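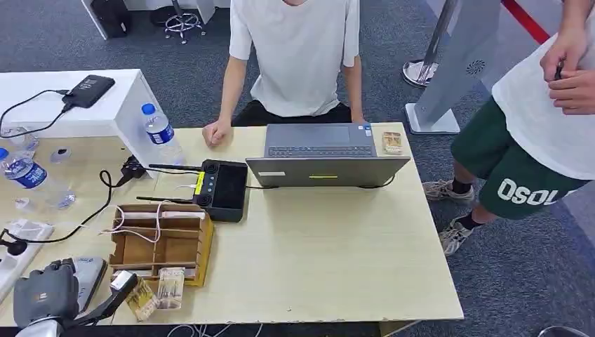 Laptop auf, Tisch voll.

Lejla Kelmendi
9. Oktober 2025

So, ich muss jetzt über dieses Album reden, sonst platze ich. Gritport, »Hunden«. Wer mir hier länger folgt, weiß, dass ich mit Slowcore normalerweise nach zwei Stücken fertig bin. Hier war ich nach zwei Stücken erst richtig drin!

Kurz zur Einordnung: Gritport sind drei Leute. Gerardo Rizzi singt und spielt Gitarre, Pranab Wickramasinghe Bass und Harmonium, Sajib Kumarasinghe Schlagzeug. Das Debüt war so ein typisches Erstlingsding, laut, hastig, jede Idee musste mit rein. Mochte ich, habe ich aber selten komplett gehört.

»Hunden« fängt mit fast nichts an. Ein Harmoniumton, Besen auf der Snare, und dann kommt Rizzi rein und klingt, als hätte er gerade erst gemerkt, dass das Band läuft. Seine Stimme ist tiefer geworden, oder er traut sich endlich, sie unten zu lassen. Gänsehaut, jedes Mal wieder.

Track zwei heißt »135« und ist mein heimlicher Liebling. Das ist die Buslinie, mit der der Erzähler zu seinem Vater fährt. Er zählt Haltestellen auf, mehr passiert im Text eigentlich kaum. Und trotzdem saß ich da und musste schlucken, als er eine auslässt und in der letzten Strophe dann doch aussteigt.

(Wer mir jetzt schreibt, das sei »nur eine Liste«: ja! Hört sie euch trotzdem an!)

Der Bass, Leute. Der Bass! Wickramasinghe spielt in »Chowdhury« eine Figur, die immer einen Schlag später landet, als man denkt. Beim ersten Hören hat mich das wahnsinnig gemacht, inzwischen summe ich sie beim Zähneputzen.

Produziert hat Imtiaz Ekanayake, und das hört man an den Räumen. Die Becken klingen weit weg, die Stimme sitzt direkt am Ohr, dazwischen ist richtig Luft. Über Kopfhörer rutscht bei »Kellerlicht« irgendwann ein Stuhl, ganz leise, links. Ich hoffe sehr, dass den nie jemand rausschneidet.

Einen Durchhänger gibt es, den will ich nicht verschweigen. »Salz« hat einen schönen Refrain und dann noch einen und dann noch einen. Der Song wäre nach der Hälfte fertig gewesen. Live kann ich mir das lange Ende gut vorstellen, auf Platte gehe ich da Tee kochen.

Dafür kommt direkt danach »Nachtfähre«, und da geht alles auf. Erst nur Gitarre und Stimme, dann setzt Kumarasinghe mit den Toms ein, dann das Harmonium, und plötzlich ist das ein riesiges Stück, ohne dass man sagen könnte, wann es groß geworden ist. Bitte laut hören, bitte nicht nebenbei.

Zum Text vom Titelsong habe ich inzwischen drei Theorien und glaube an keine davon. Ist Hunden ein Ort? Eine Person? Im Booklet steht nichts. Falls jemand mehr weiß: Antworten sind offen, ich lese alles.

Fürs Vinyl-Team: erschienen bei Nukeo, die Erstauflage ist von Hand nummeriert, ich habe die 182. Sehr ruhige Pressung, nur auf Seite B knistert es bei mir vor dem ersten Stück ein bisschen. Das Textblatt ist auf dickem Papier gedruckt und riecht großartig (ja, ich rieche an Textblättern).

Im Mai habe ich sie als Vorband gesehen und war die halbe Zeit an der Garderobe. Das ärgert mich jetzt maßlos. Wenn die wieder irgendwo in Fahrweite spielen, stehe ich vorne links beim Bass. Kommt jemand mit?

Zuletzt gepostet
Warum ich Live-Alben doch wieder mag
Fünf Platten für lange Zugfahrten
Harmonium im Pop: eine kleine Liebeserklärung
Gritport als Vorband, oder: die Sache mit der Garderobe

Kontakt | © Lejla Kelmendi | Nach oben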